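Can it clear the table yet? Notes on the chore machines
26 April 2019

Several of you wrote in after the March issue to ask whether I had softened on household robots. I have not. I did go up to Vundmont to watch one, and I came home about as convinced as I was when I left.

The pitch from Hukodau is familiar by now. Their arm, sold under the name Volon, is supposed to clear a table, load a rack and put things back on a shelf. The company video runs 14 seconds and shows a single white mug on a bare gray bench. The mug goes up, the mug goes across, the mug comes down. If your kitchen contains one mug and no other belongings, I can recommend it without reservation.

I asked to see it do a second mug. There was some discussion. When they set one beside the first, the arm stopped above the pair for so long that I thought it had been switched off, then it closed on the rim of the wrong one and pushed it over. The engineer stood it back up by hand. I wrote down 2 successful pickups out of 5 tries, and I was being generous with the second, because the mug landed on its side.

To be fair to them, the grip itself is good. The fingers hold a cup firmly and don't crack it, and a few years ago I wouldn't have bet on that. The trouble comes earlier, in working out what is there. A cup standing up and a cup lying down are the same cup to you. To the machine they may as well be a cup and a shoe, and if the handle is pointing the wrong way it has to come in from another side, where there is usually something else in the way.

Then there is the cloth. Every demonstration I have been to has used a plain work surface, and I have started to bring this up early to save time. People own tablecloths. They own tablecloths with bears and strawberries and writing on them. They put cups on the tablecloth next to a box and a card and whatever came in the mail, and they run a cable over the side. The Hukodau people said patterned surfaces were "on the list." So were stairs, the last time I asked a different company.

Wei, the smaller outfit down the road, is at least going about it in a way I can follow. They have people do the chore themselves with a gripper held in the hand, in ordinary cluttered rooms, and feed the recordings to the software. They told me they had 1170 of these so far. Whether that is a lot depends on what you think a kitchen is. I asked how many of them covered a mug that had tipped over and they said they would get back to me, and they haven't.

A reader who runs a packing line asked if any of this matters on a shop floor, where at least the parts arrive in a row. It matters less, I'd say. If your parts really do arrive in a row you can already buy something that works, and it won't be called a robot in the brochure. If they come in a bin, all jumbled, keep your people and pay them properly.

My test for next year stays the same as last year. Leave a few cups on a table that somebody uses, don't tidy it first, and let me pick the cloth. 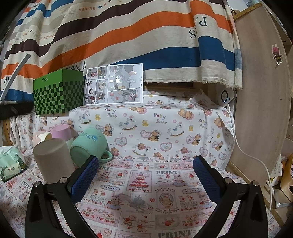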